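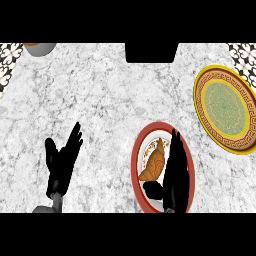
Marble counters with kids, talk me out of it

plokora_mom
Posted 2021-01-07
ok so we're redoing the kitchen and I want white marble w/ soft gray veins. Husband wants quartz. We have 3 kids, lots of lemon everything, lots of red sauce. Quote for the marble is $2000 over the quartz, same yard, same installer. Anyone living with real marble, do you regret it? Need to tell the yard by Monday

gritandgrout
Don't. Had it 7 years in the old house. Etched the first week. Lime wedge, one night, dull ring forever. Sealer does nothing for etching, it only helps w/ stains. People mix those up all the time

saltbox62
Disagree. Get it honed, not polished. Etches hardly show on honed. Ours looks used and I like it that way. My grandmother rolled pie dough on hers every Sunday and it was the nicest thing in that house

gritandgrout
your grandmother wasn't making margaritas on it

saltbox62
you didn't know my grandmother

two_left_mitts
Quartz here, Hanero slab, the one with the thin veins. Fine. Wipes clean. BUT do not put a hot pan on it, I have a yellow spot by the stove and it isn't coming out. So it's not bulletproof either. Also the seam on the long run bugs me every single day, the veins don't line up

plokora_mom
ugh ok. how long is the run? ours is 52 inches on the sink side then a corner

two_left_mitts
longer than that. You might get away with no seam on that side. Corner will have one for sure. Ask to see the layout before they cut!! I didn't

Jukolis
Fabricator here (retired). Few things
Go look at the actual slab. Not the sample. Samples are tiny and you can't see how busy it gets, some white marble is cloudy all over and some has one big stripe you end up hating
Honed yes
Ask about the edge. Sharp square edges chip, get it eased a little
Dark grout on the backsplash next to white stone looks dirty, my opinion, my wife thinks otherwise

gritandgrout
agree on the slab. still say quartz

ngubane_kitchen
What about doing both. Marble on the baking side, quartz or butcher block by the stove and sink. We did that and saved a chunk. Looks on purpose if the cabinets match

saltbox62
two stones in one kitchen always looks like they ran out imo

ngubane_kitchen
well it's my kitchen and I like it

plokora_mom
lol ok no fighting. Husband actualy likes the split idea. Going to the yard Saturday to see slabs, will bring a lemon and ask if they have a scrap I can ruin

Jukolis
They'll have scrap. Ask for honed and polished, leave the juice on overnight, put some sauce and coffee on there too. Then decide

two_left_mitts
post teh results pls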